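Can a machine do the kitchen yet?

Short answer from my notes: parts of it, slowly, with a person holding the controllers.

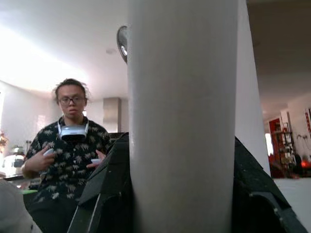
Grasping is the easy part

A smooth upright cylinder is close to the best case for a two-finger gripper. The sides are parallel, there is no handle to work around, and a small error in wrist angle usually corrects itself as the fingers close. If a vendor demo uses only cylinders, discount it.

The trouble is what the wrist camera sees after the grasp. A tall object held close to the lens hides the center of the view, so the policy has to place it using the edges of the image or a second camera. Bright light on one side of a kitchen makes the edges unreliable too. An operator copes by remembering where the counter was. Most learned policies I have tried keep no such memory.

Teleoperation numbers

Uddin, my test log, now has 3000 entries. Each is one pick and one place, driven by hand controllers. A practiced operator needs 9 seconds for a plain object. The policy trained on those entries needs 19, and it stalls more often on the place than on the pick. Releasing too high is the usual fault.

I also ran the Nakska task list, a set of household chores scored pass or fail. Wiping a flat counter passed. Moving items from counter to shelf passed when the shelf was open at the front. Loading a dishwasher failed at the lower rack every time, and folding a dish towel never got past the first corner.

Shop floor versus house

Stotovmont and Fasard both sell arms for bench work, and for bench work I would buy one. Parts arrive in the same orientation, the lighting is fixed, and a fixture catches the last two millimeters of error. A house offers none of this. Counters collect things, and the items move between one run and the next.

Next I plan to repeat the place tests with 2 fixed cameras and the wrist view switched off during release. Results in September if the left finger mount holds up.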